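Grikico Open Day: Simulated Room Recordings

README, data card version 3

Summary

This folder holds the recordings made during the open day at the Grikico lab in Wirkatgate. On that Friday, visitors could sit at a desk and drive a simulated robot arm through furnished rooms. The recordings come from their sessions and from the short demonstrations our own team gave between them. Everything was recorded in simulation. There is no real robot in this data set, and no real room.

We publish the recordings for two groups of people: those who visited and want to see what was kept, and those who study how beginners control an arm when they have only the wrist camera to look at.

What happened on the open day

The doors opened at 10 in the morning. We had 3 stations in the front room, all running the same software, which is called Wogan. Each station had one screen, one hand controller and one chair for the visitor. A member of the team stood beside the chair and explained the buttons.

Every session began with a demonstration. The team member moved the arm forward, turned the wrist to the left and to the right, opened and closed the gripper, and gave the controller to the visitor. After this the visitor had 8 minutes. The first part was free movement. In the second part we asked the visitor to bring the gripper close to an object of their choice and stop before touching it.

We did not give points and we did not show a ranking. In an earlier event we had shown a ranking, and the visitors hurried so much that the recordings were of little use.

Many visitors found the wrist view difficult at the beginning. When the wrist turns, the complete room turns on the screen, and a person who is used to a fixed camera needs some time to accept it. Several people leaned their head to the side to follow the room. Children had less trouble with this than adults, but we did not measure it and we would not like to be quoted on it.

The rooms

The rooms were built by the Zekville group, who work one floor above us and who also prepared the lighting. They are ordinary living spaces with furniture, lamps and pictures on the walls. Two kinds of lighting are used, "day" and "dim". In the dim setting the walls and large surfaces lose most of their color, so small colored objects become useful as landmarks. A visitor who has lost direction can often find it again with one of them. In the wrist view below, the arm has nothing in its gripper, and the print that looks like "The Starry Night" is the strongest color near the fingers. The lamp with the white shade and the framed picture on the wall also help to understand how far the room is tilted.

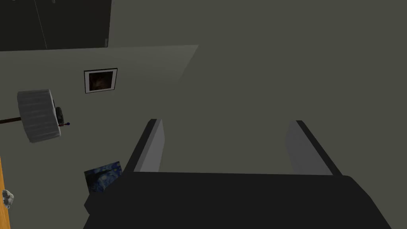 Contents of the folder

The recordings are divided in episodes. One episode is one continuous drive, from the moment the visitor takes the controller until the team member presses stop. There are 615 episodes in total, and 200 of them are demonstrations by the team. The rest are visitor drives. A visitor could have more than one episode, for example when the drive was stopped and started again.

Each episode folder contains:

wrist: the video from the wrist camera
state: joint positions and gripper opening, as a table
control: the raw input from the hand controller
notes: a short text file, sometimes empty

The notes were typed by the team member at the station, in a hurry, and they are not consistent. One person wrote "lost" when the visitor did not know where the arm was, and another person wrote "searching" for the same thing. We left them as they are.

Names and labels

The episode name begins with "demo" or "visit", followed by the station number and a running number. The lighting is stored in the state table under the column "light". Please do not guess it from the video, as the dim setting with a window in view can look very similar to the day setting.

The column "target" gives the object the visitor chose. It was filled in only when the visitor said the object aloud. When it is blank, please treat it as unknown. It does not mean that there was no target.

Known problems

Station 2 had a loose controller cable before lunch. In its morning episodes there are short gaps in the control table while the video continues normally. The affected rows are marked with a minus one.

In the dim rooms, large plain surfaces give almost no sign of distance. Some drives go very near to a wall or a table top and the visitor seems not to notice. We kept these drives, and we think they are among the more interesting ones.

The gripper opening is recorded as the commanded value and not the measured one. For free movement the difference is small. We would like to correct this at the next open day.

Privacy

We did not record faces, voices, names or ages. Visitors read a notice at the door and agreed again at the station before the controller was handed over. If someone changed their mind, the episode was deleted at the station, which is the reason why the running numbers have holes.

Use

You may use the recordings for research and for teaching. If you show the videos in public, please mention Grikico for the recordings and Zekville for the rooms. We ask you not to use the visitor drives to compare the skill of people, as the time was short and the help they received was different from station to station.

Changes

Version 3: lighting column added, two damaged videos removed.
Version 2: station numbers corrected in the episode names.
Version 1: first release, shared only inside the lab.

Next open day

The next one is planned for December, in the same building in Wirkatgate. We hope to have a second view on the screen, which the visitor can switch on and off. Groups from schools should write to us before they come, as the front room is small. Corrections to this file are welcome at the same address.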